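5. Putting up the Purkgate lining panels

Now for the fun part! Give yourself plenty of room, and don't worry if the first panel takes a while - they go faster once you get the feel of it.

1. Wipe the walls with a dry cloth.
2. Start with the back wall and press from the middle outward.
3. Fit the 2 side panels, smoothing out any bubbles with your palm as you go.

Note: Small wrinkles usually relax overnight, so please be patient with them.

Caution: Never trim a panel on a finished work surface.

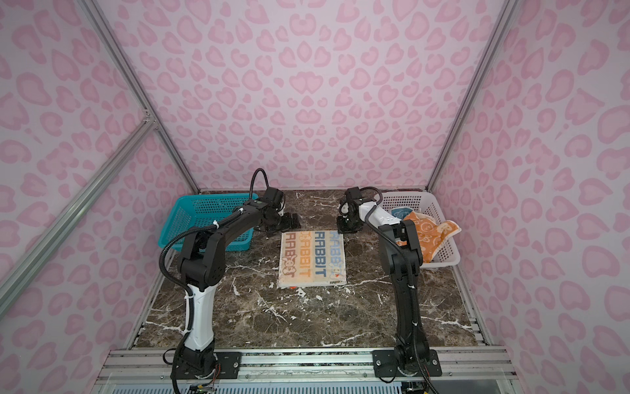
Fig. 5. Leopard-spot panels on the back and side walls.

4. Keep your leftovers for patching - order no. 231 if you run short.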